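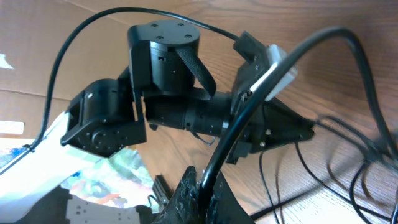 Chapter 4
Measuring What You Can't Count

When I was in college I had a summer job at a furniture warehouse outside Fostby, and my first task was to find out how much wood was in the yard. I asked the yard manager what she meant. Pieces? Weight? Money? She looked at me as if I'd asked what color the sky was, handed me a clipboard and went to lunch. I spent the whole afternoon writing down numbers (lots of them, very neatly!) and by five o'clock I had a page that answered no question at all.

I think of that clipboard every time I start this chapter with a new class. Up to now we've been counting. Eggs, buses, students in a room — you point at each one, you say the next number, and when you stop you're done. Two people who count the same eggs should get the same answer, and if they don't, one of them made a mistake. Measuring is a different sort of job. Two careful people can measure the same table, get two slightly different lengths, and neither of them has done anything wrong.

4.1 Picking a unit

Before you can measure anything you have to say what you're measuring it in. For length, in this book, we'll mostly use millimeters, centimeters and meters. There are 1000 millimeters in a meter, so a board that is 4 meters long is also 4000 millimeters long. Same board! All that changed is the size of the step you're taking along it.

The old market town of Siltolach, which I'll be using for examples all through Part Two, had its own unit, the Siltolach pace. It was cut into a stone by the market gate, and cloth sellers walked over and checked their sticks against it. The trouble was that Trorkcombe, just over the river, had a pace of its own, a little shorter. You can guess where people liked to sell and where they liked to buy. We'll come back to the two paces in Section 4.3, when we do conversions, and you'll get to work out how much a clever trader could make on a single trip.

4.2 Straight lines and other lines

A ruler is happy with anything straight. Most things you'll want to measure aren't. Say you need the length of something that bends: a garden hose, a river, your own arm when you're leaning on the desk. You have two choices. You can go straight from one end to the other, or you can follow every bend and add up the parts. The first is called the direct distance and the second is the path length, and mixing them up is the most common mistake I see on homework.
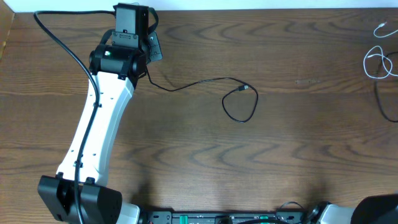 Figure 4.1 A robot arm with a long white link, on a wooden tabletop.

Try this with your own arm. Measure from your shoulder to your elbow, then from your elbow to your wrist, and add the two. Now bend your elbow and measure straight from shoulder to wrist. The second number gets smaller the more you bend, but the first one stays put, give or take a wobble of the tape. Write both down, because you'll need them for Exercise 23.

If you have a classmate nearby, swap tapes and measure each other. I'd be surprised if you agreed to the millimeter. Skin is soft, shoulders don't have corners, and you have to decide for yourselves where the elbow is. The Szekeres method, which we'll meet in Section 4.4, is a tidy way of handling this: you measure several times, throw out nothing, and report the middle value along with how far the others strayed from it.

For now, keep your messy numbers. Don't erase the one that looks odd, and please write the unit next to every single value, even when it feels silly. I still have the Fostby clipboard page in a drawer somewhere, and there isn't one unit on it.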